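首页 > 产品 > 末端执行器 > 平行夹爪 > Grekosthorpe G2
打印本页 | 用电子邮件发送

Grekosthorpe G2 平行夹爪套件(自装版)

G2 是一套供家庭工作台和共享工坊自行装配的双指平行夹爪,配套发布仿真模型。套件不含机械臂,不含电源。装配者须自备内六角扳手、扭力螺丝刀和带电流限制的直流电源。固件、图纸和仿真文件在订单确认后开放下载,下载权限与序列号绑定。

本页适用于第 4 版硬件。早期版本的指座孔距不同,不能与本页所列平板指混装。

套件内容

本体一件,含横梁、导轨和传动组件。
平板指一对,左右镜像。
腕部相机支架一件,含紧固螺钉。
Aka 控制板一块,附 14 针排线。
Magagula 转接法兰一件。
仿真模型包,含网格、碰撞体、关节限位和相机外参模板。

机械结构

两指由横梁连接,同步相向运动,由单电机驱动。指面为平面,不带软垫。需要软垫时,应在指面粘贴后重新测量闭合零点,并把新值写入配置文件,否则固件会把软垫的压缩量计为被夹物宽度。横梁两端各有机械限位,固件限位应设在机械限位之内,出厂参数已按此留出余量。

指根螺钉分两遍拧紧。第一遍只到贴合,手动开合一次,确认两指端面平行,再拧到手册所列扭矩。顺序颠倒时,导轨会带预紧力,表现为小开度下电流偏高。该现象不会触发报警,只能从日志里看出来。

仿真环境

模型包附带 Bramier 厨房场景,用于在接真机之前检查轨迹、视野和碰撞。场景按单个房间建模,墙面、窗、柜体均为静态网格,可开启的电器门为铰接体。光照默认为均匀环境光,不投射强阴影,以便把几何问题和光照问题分开处理。

腕部相机随末端转动,滚转角较大时,墙面、台面的边线在画面中均为斜线。做视觉伺服时不应以画面竖直方向代替重力方向,应从关节角推算。瓷砖墙一类重复纹理容易造成特征误匹配,网格越密的一端越明显,建议对匹配结果加几何校验。

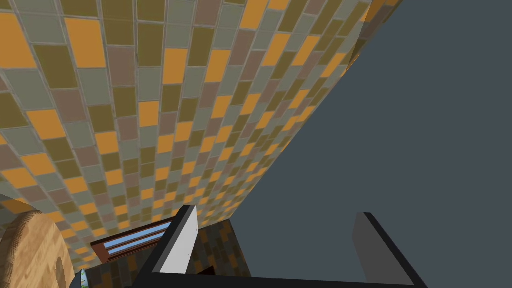

相机支架与视野

支架把相机固定在指根后上方,两指始终在视野内。这样布置的代价是画面下部长期被指体和横梁占用,训练或调试视觉模块时应加遮罩。遮罩模板按全开状态生成,半开状态须由配置工具重新计算。

更换指体后必须重做外参标定。标定程序要求末端在工作空间内取多个姿态,姿态之间的滚转差不宜过小。标定文件带校验值,手工改动后控制板会拒绝加载。

近距离作业

靠近柜体或电器边框时,相机能看到的参照物减少,画面可能只剩边框和一片暗区。深色内腔的深度估计不可靠,不应以此判断指尖余量。推荐做法是先在较远位置确定边框方向,再以低速沿法线接近,接触判断交给电机电流。

边框若有圆角或凹槽,碰撞体应使用分段凸包。单个凸包会把凹槽填平,仿真中指尖会提前受阻,真机上却能继续前进,两边的日志因此对不上。模型包中提供两套碰撞体,文件名以后缀区分,默认加载精细版。算力不足时可换成粗略版,但仅限自由空间运动。

张开接近时,两指的外侧面也参与碰撞检查。自行添加的软垫、线卡和扎带均须计入外形,配置工具中有“附加体”一栏供填写。
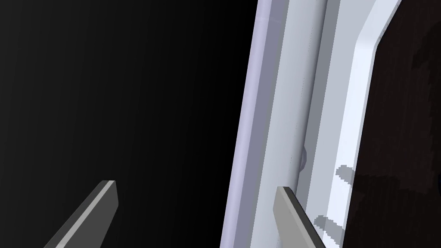 Shireen Sithole:我在合用工坊里装的是第 4 版,接近边框那一段照做了,粗略版碰撞体确实过不了凹槽,换精细版之后仿真和真机的停止位置才一致。有一点希望写进手册:配置工具保存附加体以后不会自动重新生成遮罩,要手动点一次。另外排线偏短,控制板装在工作台下面时够不到。

技术支持回复:遮罩须手动更新,手册下一次修订时补入。排线可换用加长件,但应同时降低总线速率,具体数值见下载区的接线说明。加长件不在套件内,需单独订购。

控制板与接口

Aka 控制板负责电机驱动、电流采样和限位保护。上电后先执行回零,回零期间指间不得有物体。回零失败时指示灯闪烁,控制板保持断使能,直至收到复位命令。位置指令和力指令不能同时下发,后到的一条覆盖前一条。

急停信号为常闭回路,断线即停。该回路不得用软件信号代替。共享工坊中多人使用同一台设备时,急停按钮应放在工作台外侧,人手可及而夹爪不可及的位置。

维护

导轨每 1,000 次开合后清洁并补脂。固件自带计数,更换控制板时应把旧计数抄录到新板。指面出现毛刺时可用细油石修平,修平后重测闭合零点。电机碳刷不属于用户可更换件。

订购说明

套件、备用指体和加长排线分别下单。法兰默认按 Magagula 孔型供货,其他孔型请在备注中写明机械臂的法兰图号,未写明的按默认孔型发出。已拆封的控制板不接受退换,未装配的机械件可以退换。

页面更新:2022年10月16日

上一页 | 下一页 | 下载 | 联系我们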